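Folding and Linen Care FAQ
Home > Notes > FAQ
Last touched up in July by Efraín Sánchez

I get the same handful of emails every month, so I've gathered the answers on one page. If yours isn't covered, write to me and I'll add it (eventually! I'm slow in summer).

Who are you and why do you have opinions about dish towels?
I ran the linen room at a small guesthouse called Cárdenas for nine years, and I folded a frankly silly amount of fabric in that time. Napkins, tea towels, pillowcases, table runners, the lot. Now I do it for my own house and write about it, which my family finds very funny.

Do I have to iron before I fold?
Nope. I iron napkins when company's coming and that's it. For everything else I take the cloth out while it's still a tiny bit damp, give it two hard snaps by the corners, and smooth it with the flat of my hand. If you let it sit crumpled in the dryer overnight, well, you're ironing.

What temperature do you wash at?
Whatever the care label says is the ceiling. My everyday cottons go in warm and the linen goes in cool, with half the detergent I used to use. If your towels feel stiff or sort of waxy, try cutting the detergent before you buy anything new.

Is fabric softener okay?
On towels, please don't. They stop drinking up water and just push it around the counter. I use none at all now and I don't miss it.

What size cloths do you recommend for the kitchen?
I like a towel that's 20 inches by 34, or as close as I can find. The Brosero ones I bought a while back were 16 inches across and they were too skinny to fold in thirds without ending up with a sausage. Fine for wiping hands, annoying in a drawer.

Thirds or halves?
Thirds lengthwise, then in half, then in half again. You get a fat little block with one clean rounded edge, and that edge faces up in the drawer. Halves are quicker, and if you stack on an open shelf they look perfectly nice. My sister is a halves person and we've agreed to leave it alone.

My folds never line up. What am I doing wrong?
Probably nothing! A lot of cloths aren't square, especially once they've been through the wash a few times. Match the hems on one long side and let the other side be off, then tuck the crooked side in on the next fold. Stop tugging the corners to make them meet, since all that does is stretch the cloth on the diagonal and make it worse next time.

Where do you fold?
On a table, at hip height, with more room than I think I need. I've tried the bed (too soft, everything slides) and the top of the washer (fine for socks). I like a pale surface under darker cloth. The edges show up so much better, and I spot lint and pulled threads before they go into the drawer. 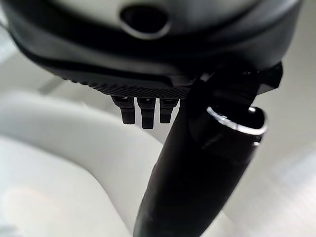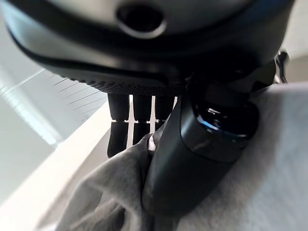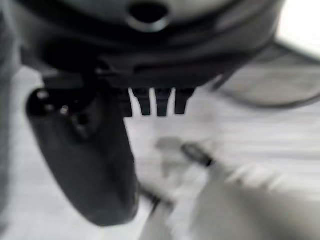 Gray is what I'd pick if I were starting over, by the way. White shows every drop of coffee, and black shows every crumb and every bit of dryer fluff, and a middling gray just gets on with life. Mine have faded a bit but they've all faded together.

How do you keep the drawer neat?
Stand the folded cloths up on their ends like files. I used Flado drawer dividers for a while, the springy kind, and they were good until I had too many towels and they kept popping out. A shoebox lid works too. Leave yourself a hand's width of empty space or you'll never get the first one out without dragging up its neighbors.

When do you retire a cloth?
When it smells musty straight out of the wash, or when I catch myself skipping over it in the drawer. It goes in the rag bag under the sink, and from there to the garage.

Can you do fitted sheets next?
I'm working on it! I have a draft, plus a set from Brerkico with elastic so tight it folds itself into a ball. Give me until the fall. For now, tuck the corners into each other two at a time and put the whole bundle inside a pillowcase.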